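Converging verticals

Converging verticals are a perspective effect in photography in which lines that are parallel in the subject, such as the edges of a building, lean towards one another in the picture. The effect is also called keystoning, chiefly where projectors are concerned. It appears whenever the sensor or film is not parallel to the subject, and it is most often met when a camera is tilted up to take in the top of a tall structure. Tilting the camera down gives the same result the other way up, with the lines drawing together towards the ground.

The effect is distinct from lens distortion. A lens with barrel or pincushion distortion bends straight lines into curves, whereas converging verticals remain straight and only change their angle. A lens may be free of distortion and still show strong convergence when it is tilted.

Cause

A camera records a scene by projecting it on to a flat surface. When that surface is upright, all upright lines in the scene are recorded as parallel, whatever their distance from the camera. When the surface is tipped, one end of each line is further from the plane of the camera than the other and is recorded at a smaller scale. Extended far enough, the lines meet at a vanishing point.

The position of the vanishing point depends on the angle of tilt and on the focal length. A small tilt places it well outside the picture and the lean is slight. A steep tilt brings it closer, and in extreme cases it falls within the picture itself. Wide-angle lenses show the effect more plainly, as they take in more of the scene on either side of the optical axis.

High viewpoints

Pictures taken from above are common in interior, product and survey work. Furniture seen from a steep downward angle shows its top surface clearly, while the lines of nearby walls fan out or draw together according to the direction of view. 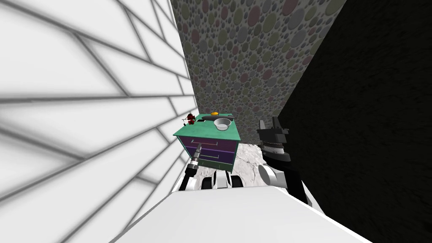 Nightstand and patterned walls from a high viewpoint (computer rendering).

Rendering software follows the same geometry. The virtual camera in most packages is a simple pinhole model, and convergence is set by its angle and field of view. Many packages used for architectural work include a two-point perspective setting, which keeps verticals parallel while the camera appears to look up or down.

Patterned surfaces make the change of scale easier to judge. A regular grid shows it most directly, and bathroom tiles or brickwork are often used for this when a lens is being checked. Irregular patterns are less useful for measurement, as the true size of each element has to be known beforehand.

Correction in the camera

The simplest means of avoiding the effect is to keep the camera level. With a fixed lens this usually leaves a large area of foreground in the lower part of the picture, which is then cropped. A raised position, such as a window opposite the subject, reduces the need for tilting.

View cameras allow the lens panel to be raised or lowered while the film stays upright. This movement, known as rise and fall, shifts the subject within the image circle without altering the angle of the film plane. Shift lenses provide the same movement on smaller cameras. The range is limited by the image circle – beyond its edge the corners darken and detail is lost.

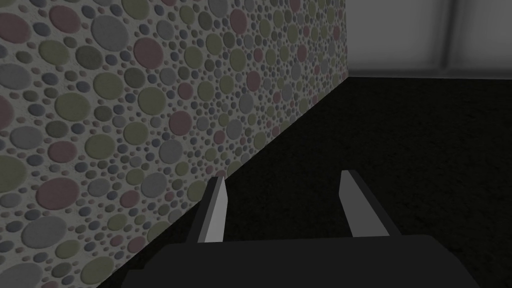

Lenses with a tilt movement as well as a shift are sold for the same purpose, though the tilt governs the plane of focus and plays no part in straightening verticals. The two are often confused.

Correction in software

Editing programs correct convergence by stretching one end of the picture. The stretched area loses resolution, and the resulting shape has to be cropped back to a rectangle, so it is usual to leave spare room around the subject. Full correction of a steeply tilted picture tends to make buildings look top-heavy or too tall. A small amount of lean is therefore often left in place, and some programs offer a separate height adjustment.

Automatic correction relies on finding straight edges. It is less dependable with subjects that taper by design, such as chimneys and church spires, and in these cases guide lines are placed by hand.

Deliberate use

Strong convergence is also used for effect. Pictures looking straight up between tall buildings rely on it, as do many views down stairwells. In such work the vanishing point is commonly placed at or near the centre, and any correction would remove the intended sense of height.

See also

Image circle
Perspective control lens
Scheimpflug principle
Vanishing point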